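The Bag of Treats Has Gotten Out of Hand

A paper bag of snacks used to be what you handed a child at the door on the way out of a birthday party. Now it is a category. You can buy it assembled, by subscription, in three sizes, with tissue. A company called Prallilico will sell you one for $19 and call it a "curated sharing moment." I ordered it. It had four items in it, and one of them was a card.

I have been suspicious of the ready-made gift bag for some time, and this spring I decided to be suspicious in an organized way. The question was simple enough. Does packing a bag of snacks take any skill, or are we paying for tissue?

Helmut Harms thinks it takes skill. He spent most of his working life behind the counter at Gerkia, a corner grocery that closed a while back, and he still makes up bags for neighbors, two churches and a soccer club. He told me he had filled 759 of them in his last year at the store, a number he produced so quickly that I didn't believe it. He then showed me the notebook. I still have some doubts about May.

His rules are short. Chip bags go in last. Anything hard and heavy goes flat on the bottom. Candy is for the gaps, and you never buy a bag of candy so big that it won't fit in one. He doesn't like tissue paper, ribbon or shredded filler, which he calls bedding.

I asked what was wrong with just dropping everything in.

"Nothing," he said. "You'll get half of it in and then you'll blame the bag."

That struck me as the sort of thing a man says when he has a notebook to defend. The trouble is that anyone who has tried it with a mixed haul knows the feeling. Snack packets are mostly air and slick plastic. They slide off each other, they puff up against the sides, and a plain paper bag with twisted handles has no interest in helping you. The mouth folds in the moment you let go of it, and once a rim has started to tear there is no repairing it.
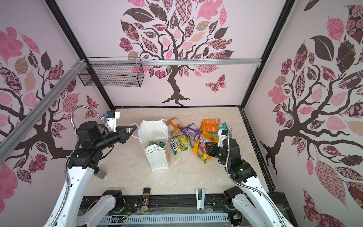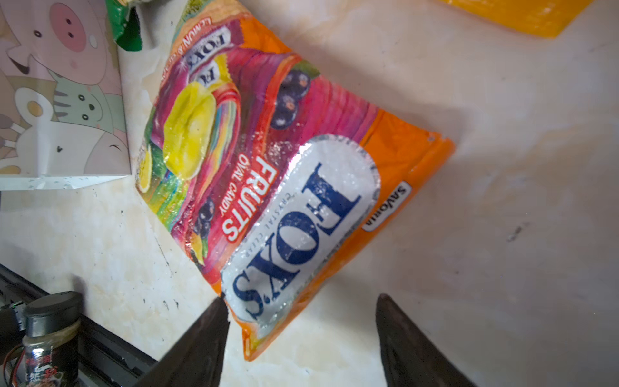
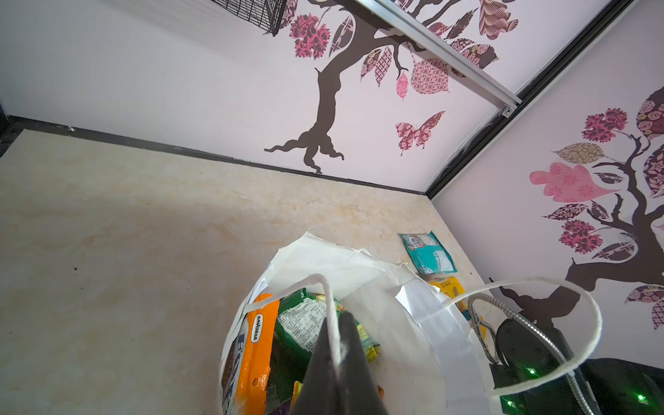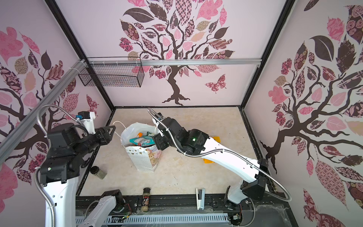
Bagging snacks into white paper. Second from top, a bag of Fox's Crystal Clear Fruits; third, the shopping bag with its rim already giving way.

Take the hard candy first, because it's where the ready-made people cut corners. Prallilico gives you five pieces in a little organza pouch. A whole bag of fruit ovals costs less than the pouch looks, and it has a pink and orange wrapper loud enough that you don't need a ribbon. It also bends. Half a dozen fingers' worth of loose candy will shift to either end and let you slide the packet down beside something stiffer. I tested this at my kitchen table and Helmut was right, which he took without comment.

Where I part ways with him is on the chips. He says last, always, on top. I found that a chip bag on top works nicely until you pick the thing up, at which point the handles lean in and squeeze it, and it climbs out. Standing it on its edge along one side was better. I did 10 bags his way and 10 mine, and I lost fewer chips overboard my way. Helmut says my bags were too small. They were the bags he gave me.

Then there is the question of the bag itself. Prista makes a white one with flat handles that photographs beautifully and tears at the top if you look at it with a packet of cookies in your hand. Andrade makes an uglier brown one, with a folded band under the rim, that I have now carried up four flights of stairs with a jar in it. The white outsells the brown at my local party store by a wide margin, according to the clerk, who uses the brown for her lunch.

The box-shaped kind with cutouts and dots is another matter. It stands up on its own, I'll grant it that. But people buy it for the look and then find that the snacks they had in mind are wider than the opening, so they end up with a pretty box holding very little. Helmut won't touch them. I'd use one for small packets and nothing else.

So, is there skill in it? A little. More than I wanted there to be, and a lot less than $19 worth. An evening with a pile of packets on a hard surface will teach you most of it. Open the bag all the way before you start, keep a hand inside to hold the rim out, and put the orange things where they'll be seen, if you care about that. Helmut doesn't.

I wrote to Prallilico to ask how its bags are packed and by whom. The reply thanked me for being part of the sharing community and offered me 2 dollars off my next moment. The code expired on July 22, 2023, the day before the email arrived.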